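Tennis Ball Can 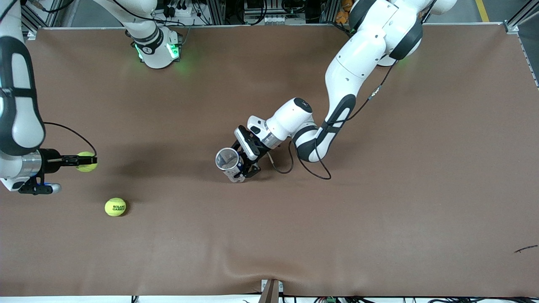 The tennis ball can is one of the most recognizable packages in sports, and one of the few that does a job no ordinary box could do. A new ball is filled with air or gas at a higher pressure than the air outside, and that pressure is a large part of its bounce. Left on a shelf, the ball slowly gives it up through the rubber. The can slows this down by surrounding the balls with pressure of its own. Most are simple cylinders sized so that the balls stack in a single column, and the printing usually wraps the body in one or two strong colors, such as blue and white, that show up well beside the yellow-green felt of the balls. The hiss of a fresh can is a small pleasure known to players at every level!

Background

Early balls were sold in cardboard boxes or paper wrapping, and a player buying them late in the season could never be sure what was inside. Pressurized metal cans came into use in the 1920s and 1930s. The first ones were opened with a key that wound off a strip of metal, much like a can of sardines, and the cut edge was sharp enough to hurt a careless finger. Pull-ring lids followed, and clear plastic cans later took over much of the market, so that the balls could be seen before the can was opened.

Yellow balls are newer than many people expect. Balls were white or black for most of the history of the game, and yellow was brought in during the 1970s, mainly so that the ball would be easier to follow on color television. People still argue cheerfully over whether the shade is yellow or green.

Construction

A typical can has a body, a base, a sealed top with a pull ring, and a loose plastic cap that goes on once the seal is gone. The three-ball can is the usual size in North America, while four-ball cans are common in Europe. The body may be metal or plastic. Plastic bodies are often left clear for part of their length, with the brand design carried on a printed sleeve or label.

The plastic cap is often misunderstood. It keeps the balls together and the dust out, but it does not hold pressure. Once the ring has been pulled, the balls begin to age whether the cap is on or off, and many club players find them noticeably softer after a couple of weeks.

Pressureless balls are a different thing altogether. They get their bounce from a thicker rubber shell and need no sealed can, so they are often sold in mesh bags or buckets. They feel heavier off the strings, but they last a very long time and are a favorite for practice baskets and ball machines.

Opening and storage

The can is best held upright, away from the face, with the ring lifted first and then drawn back in one steady pull. A can that opens without any hiss may have lost its seal, and the balls should be squeezed or bounced before a match. Sealed cans keep well indoors at room temperature. A hot car trunk or a freezing garage is hard on them, and on the balls too.

Several kinds of pressure keeper are sold for opened balls. Some are screw-top tubes that squeeze the air inside as the lid turns, and others are filled with a bicycle pump. They work best when the balls go back in right after play — a ball that has already gone flat is much harder to bring back.

Second uses

Empty cans are wonderfully handy. They hold pencils, paintbrushes, knitting needles, loose change and rolled-up socks, and a clear one makes a good bird-seed scoop with the lid end left open. Old balls have just as many lives, from chair-leg covers to dog toys to a cheap massage ball for a sore back.

Recycling takes a little more care. The mix of plastic, metal ring and loose cap means that the parts often have to be separated, and local rules vary. The Wudstead courts keep a collection bin beside the gate for both cans and balls, and took in 745 balls and 122 cans in a single June.

Collecting

Collectors prize older metal cans, above all those never opened. Key-wind cans with bright artwork are the most sought after, followed by cans from small makers and department stores. The Ollholm collection holds 600 cans, 32 of them still sealed, arranged by color instead of by maker — a lovely sight along a long wall. Condition matters a great deal, and rust at the base rim is the most common fault. Dents lower the value less than fading does, so most collectors keep their shelves well out of direct sun.

See also

Tennis ball
Pressureless ball
Ball hopper
Racket stringing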